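9/20/23

Posted in: Home, Food, Waffle

Well, the kitchen is finally mine again. If you've been reading for a while you'll know I've been moving out of the Kikport flat in dribs and drabs since last December (yes, really, that long) and into the little weatherboard place up at Batmont, and that the last things to get unpacked were always going to be the kitchen boxes. All 18 of them. For one person! I don't even bake!

I thought I'd write a bit about cutlery and utensils, which I realise is a thrilling topic, but I've been thinking about them far more than is healthy.

It started when I was trying to find a spoon. I had a pot of dal on and there wasn't a single thing in the house to stir it with, because in my wisdom I'd packed the everyday stuff first, at the bottom, under the fondue set. So I stirred dal with a fondue fork for nearly six minutes and then gave up and drove down the hill for fish and chips. The dal went on the bottom of the pot and that pot is still soaking as I type.

The next morning I made a cuppa and went through every box, and I laid the lot out in categories. Stirring things, flipping things, eating things, and a fourth category I called Mum's, because when she downsized she handed me a bag and said "you'll want these", and I have never once wanted a melon baller. I've kept it anyway. It's in the back of the third drawer with the cherry pitter and they can keep each other company.

Then I got stuck on the question of how many of anything a person needs. My old housemate swore by one pot, one pan, one knife, one bowl, and she was the calmest person I've ever lived with. She also borrowed my stuff every single night, so I'm not sure it counts as a system.

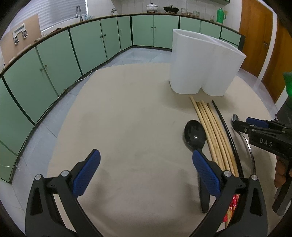 Black serving spoon and some wooden sticks on the cream tablecloth.

Speaking of serving spoons, I will go to the wall for a cheap plastic one. I've had the fancy olive wood kind and they go furry if you look at them wrong, and the stainless ones make that noise on the bottom of the pan that goes right through my teeth. Plastic is light and quiet, and you can leave it in the sink overnight without feeling like you've neglected a pet. Just don't rest it on the edge of a hot frypan while you answer the door. (Ask me about the spatula. Or don't.)

The drawers up here are a whole other saga. The house was built with exactly two in the kitchen, and one of those doesn't open all the way because it hits the oven handle. I got a quote from a joinery mob called Aguiar for a new bank of drawers under the bench and it came back at $1799, and then when I asked if they could do it without the soft-close runners it went down to $1191. I had no idea that the privilege of not slamming things cost six hundred bucks. I've said yes to the cheaper one. I grew up in a slamming household and I turned out fine.

Until they're in, everything lives upright in pots and cups and jars along the bench, and I have to say I'm becoming a convert. I can see what I own, for a start. I've got a jug for the big stuff, an old marmalade jar for teaspoons, and an enamel mug for the bits I use for one job and one job only, like the tiny whisk. 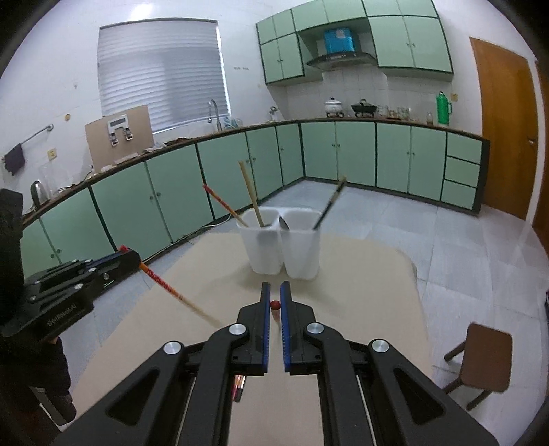

The trouble with keeping things out in the open is the dust, especially with the back road unsealed and every ute in the district going past at smoko. So now there's a rule that anything I haven't picked up in a fortnight goes back in a box. The tongs have survived. The potato ricer has not, and I felt a bit mean about it, as it was a gift.

I've also been poking around the op shop in Disance on my way home from work, which is a terrible habit for someone who's meant to be getting rid of things. Last trip I came home with 6 forks that match each other and nothing else I own, plus a gravy boat with a chip in the lip that I've decided is a planter. In my defence the whole lot was cheaper than a coffee, and the forks are beautifully heavy.

Anyway, the drawers should be done before Christmas if the timber turns up. I'll put up some before and afters then, and in the meantime, if anyone has a trick for getting burnt dal off the bottom of a stainless pot, please leave it in the comments. I've tried bicarb and vinegar, and I've tried ignoring it. I'm off to try the bicarb again.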